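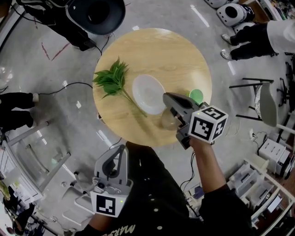
Cómo vamos con el concurso de preguntas de Zondau

Imprimir | Enviar por correo electrónico

Hola a todos los de Gestport: os debía este informe desde enero, así que voy al grano (bueno, lo intento). De las 80 preguntas sobre aves de corral que os prometí ya tengo 58 escritas y revisadas, con su respuesta y su parrafito de curiosidades. Las gallinas están terminadas, los patos casi, y con las ocas me he atascado porque cada libro que abro clasifica las razas a su manera.

La ronda de prueba la hicimos un sábado por la tarde, con 12 equipos, y me lo pasé en grande. La pregunta del color de los huevos de la araucana provocó una discusión tremenda: yo daba por buena solo «azul» y tres mesas habían puesto «verdoso». Al final acepté las dos y he cambiado el enunciado. También quito la de la gallina más longeva, que no he podido confirmar en ninguna fuente decente. 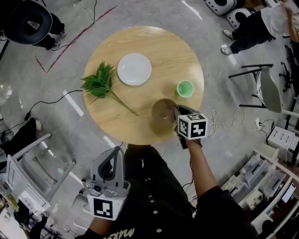 Lo que falta y lo que pido

Me quedan 22 preguntas, casi todas de ocas y pavos, más la ronda final. Tharindu Mollah se encarga de pasarlas a Antal, el programa con el que llevamos la puntuación, y ya ha cargado 16. Va más despacio de lo previsto porque el programa se come las tildes al importar y hay que corregirlas a mano, una por una, ¡qué paciencia!

Del dinero, lo gordo se ha ido en libros y en imprimir las hojas de respuestas. Me gustaría mover lo que sobra de carteles a premios, si os parece bien. ¿Me lo podéis confirmar antes de la próxima ronda? El plazo de entrega lo mantengo.

Comentarios

Marisa: Fui de las del «verdoso» y sigo pensando lo mismo. ¿Habrá ronda de palomas?

tolo_b: En la pregunta 9 pone «Wyandotte» con una sola t. Por lo demás, muy entretenido.

Marisa: Y que las fáciles vayan al principio, por favor, que mi padre se nos desanimó enseguida.

Imprimir | Enviar por correo electrónico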